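韦斯特罗社区公共厨房完成五月设备归整 小件炊具与清洁用品实行分区存放

韦斯特罗(Westero)社区服务中心消息 五月,韦斯特罗社区公共厨房及相邻活动室完成本年度首轮设备归整工作。本轮工作涉及便携式炉具、桌椅、清洁用具、布类用品及电源线的清点、擦拭和重新定位,由社区服务中心设施管理科组织实施,吉斯特伍德(Gistwood)物业服务公司承担现场作业。归整后的房间已恢复对居民开放,预约方式保持不变。

公共厨房设于服务中心主楼二层,由一间主厨房和2间小活动室组成。主厨房供集体备餐和烹饪课程使用,小活动室供人数较少的小组开展简易烹饪、茶点制作和手工活动。近年来小活动室使用频次持续上升,家具和用具在各房间之间搬动较多,部分物品使用后未归还原处,后一批使用者到场后往往需要先花时间寻找用具、整理桌面。设施管理科在汇总居民意见后,将小活动室列为本轮归整的重点。

据设施管理科介绍,上一使用年度公共厨房及活动室共接待居民2860人次,其中小活动室接待1003人次。居民在意见登记簿中反映较为集中的问题有:炉具使用后台面留有油渍,抹布干湿混放,簸箕和扫帚找不到固定位置,电线横在通道上不便行走。设施管理科据此拟定了归整方案,并在作业开始前于一层公告栏张贴,听取使用小组的意见。方案张贴期间收到书面建议12条,内容以用具摆放高度、椅子数量和布类更换周期为主,多数已被采纳。

一、炉具与桌面

小活动室不设固定灶台,烹饪活动使用便携式燃气炉。方案规定,炉具使用时应平稳放置于桌面,四周留出足够空间,布类、纸张和塑料制品不得靠近炉头。使用结束后,应先关闭阀门、取出气罐,待炉具完全冷却后再行擦拭。炉面使用拧干的软布清洁,炉头部位不得直接冲水。气罐由服务台统一保管,居民凭预约单领取,当日交还,不得留存于活动室内。

桌面清洁与炉具清洁分开进行。木质桌面不耐长时间浸湿,擦拭后应以干布再擦一遍。热锅、热壶须放在隔热垫上。隔热垫由达尔斯高(Dalsgaard)家居用品店捐赠,现存放于主厨房第一层抽屉,小活动室使用时可自行取用,用后放回。

调味瓶、夹子、打火用具等零散小件统一收入托盘或浅盒,不再散放于桌面。设施管理科说明,小件集中收纳便于交接时核对,也便于擦桌时整盒移开。各小组自带的用品请于活动结束时一并带走,遗留物品由服务台代为保管至当月月底。

二、布类用品

归整前,小活动室的抹布、擦手巾和桌布混放于同一格柜内。本轮作业将其按用途分开:擦桌用布存放于柜子上层,擦手巾挂于水池旁挂钩,桌布折叠后存放于柜子下层。使用过的布类应投入待洗筐,不得搭在椅背或留在桌上过夜。待洗布类由吉斯特伍德公司按周收取清洗,晾干后送回原柜。

有使用小组提出,不同用途的布颜色相近,容易拿错。设施管理科决定在下一批采购时以颜色区分,擦桌布与擦手巾不再选用同一色系。现有布类在更换之前继续使用,边角缝有文字标签,请居民取用时留意。

三、清扫用具

簸箕、短柄刷和扫帚的存放位置作了较大调整。此前清扫用具集中放在走廊储物间,小活动室使用者需往返取用,食物碎屑常被带到走廊。归整后,每间小活动室各配一套簸箕和短柄刷,主厨房另配长柄扫帚和拖把,储物间只存放备用品。

方案对清扫用具的使用作了如下规定:地面用具与桌面用具不得混用;簸箕倒空后应以湿布擦净内侧,晾干后方可归位;手柄松动或边缘开裂的用具应及时送服务台更换,不得继续使用。桌面碎屑请先以干刷扫拢,再用布擦拭,以免碎屑粘附于布面。
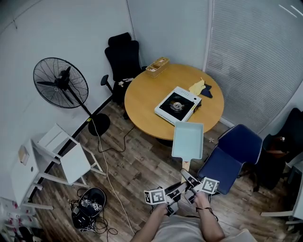 四、座椅与通道

小活动室内的座椅来源不一,样式也不统一,有软面椅、木椅,也有带滚轮的办公椅。设施管理科没有安排统一更换,仅对各类座椅的使用位置作出要求。烹饪活动进行期间,带滚轮的座椅应移至墙边,不得紧靠放有炉具的桌子。其他座椅可围桌摆放,但至少应保留一侧通道,供使用者端取锅具时通行。包、外衣等个人物品请放入门边储物架,不宜长时间占用座椅。

电风扇等电器的电源线应沿墙布置,尽量避开桌脚和主要走道。确需横过地面时,应以压线板覆盖。压线板可向服务台借用。燃气炉点火期间,风扇不得正对炉头送风。房间通风以开窗为主,使用炉具时请将窗户打开,百叶帘收至不遮挡开窗的位置。

五、交接与检查

自本轮归整完成后,小活动室实行交接登记。每场活动结束前,由预约人填写登记单,核对炉具、托盘小件、布类和清扫用具是否在位,桌面和地面是否清洁,窗户和电源是否关闭。登记单一式2份,一份留存房间,一份交服务台。晚间最后一场活动应于晚上九时前结束,预留的整理时间计入预约时段,请各小组合理安排。

设施管理科每月对活动室进行一次检查,重点查看炉具软管与阀门、桌椅稳固情况、清扫用具完好程度和地面线路。检查中发现的问题,能够当场处理的当场处理,需要维修的在门上张贴告示,并通知已预约的小组调整房间。检查结果于次月上旬在一层公告栏公布。

对于连续两次未按要求整理房间的预约人,服务台将予以电话提醒;经提醒仍未改正的,暂停其当季小活动室的预约资格。服务中心表示,制定上述办法是为保证前后使用者之间的衔接,望居民予以理解和配合。

六、后续安排

主厨房的归整将在暑期课程开始前进行,内容包括橱柜分层、锅具编号和水池下方储物空间清理。作业期间主厨房暂停开放,已登记的备餐活动可改在小活动室进行,或改约其他日期。具体停用时间以公告栏通知为准。

与韦斯特罗相邻的普鲁夫科姆(Pruvcombe)社区也在筹备公共厨房,服务中心已将本轮归整方案和登记单样式提供给对方参考。两个社区商定,今后在隔热垫、布类和清扫用具的采购上互通信息,种类相同的用品可合并订购。

居民对活动室用具摆放、清洁和预约事项有意见或建议的,可填写意见登记簿,或在服务台开放时间内当面反映。服务台开放时间为上午九时至下午五时。新版登记单和用具存放示意表已放置于各房间门内侧,原有纸质清单同时作废。

(韦斯特罗社区服务中心设施管理科供稿)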